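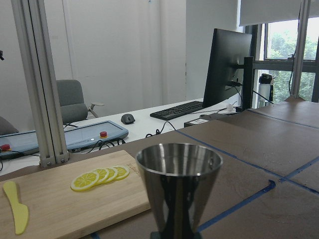 In praise of the drink with nothing in it

I gave up alcohol in February, meaning to last the month, and I'm still going, and the thing I want to talk about is how good the drinks are. I mean it! For years I thought a person who wasn't drinking got a lemonade in a plastic tumbler and was expected to be grateful. Now I look forward to five o'clock more than I ever did when there was gin in the house.

What changed my mind was bitterness. Most soft drinks are far too sweet to sip slowly, so you knock one back, feel a bit sick and go home early. Put something bitter or sour or salty in the glass and you slow right down. Strong cold tea does it. So does grapefruit, or the brine from a jar of olives (a teaspoon, go easy). My favourite at the moment is black tea left in the fridge overnight with a strip of orange peel, then lemon, a pinch of salt and plenty of soda water. It has the same dry pull at the sides of the tongue that a decent red has, and it costs next to nothing.

I learned the salt trick from Sum-yee Hung, who ran a Tuesday night class in the back room at Javer when I lived around the corner. There were 14 of us the first week and she made everyone measure. I'd always been a free pourer and rather proud of it. She had me make the same sour four times by eye, and I got four different drinks, one of them close to undrinkable. With booze you can get away with that, as the alcohol covers a lot of sins, but with juice and tea a few extra millilitres of lemon is the whole flavour.

My one grumble is with the bars. Plenty of places still tuck the alcohol-free drinks on the last page under the coffees, with silly names, as if the grown-ups had been and gone. I had a lovely meal at Sornalora last winter and was offered apple juice or "something fun", which was apple juice with a straw. Meanwhile Poon, which is half the size, puts everything on one list and just marks which ones have alcohol in them. You order what sounds nice. My brother-in-law, a devoted beer man, had two rhubarb and black pepper sodas before he noticed the little mark, and then he ordered a third.

Anyway, if you're having people over this weekend, make a jug of the tea. Steep it for longer than feels right and don't put any sugar in until you've tasted it with the lemon.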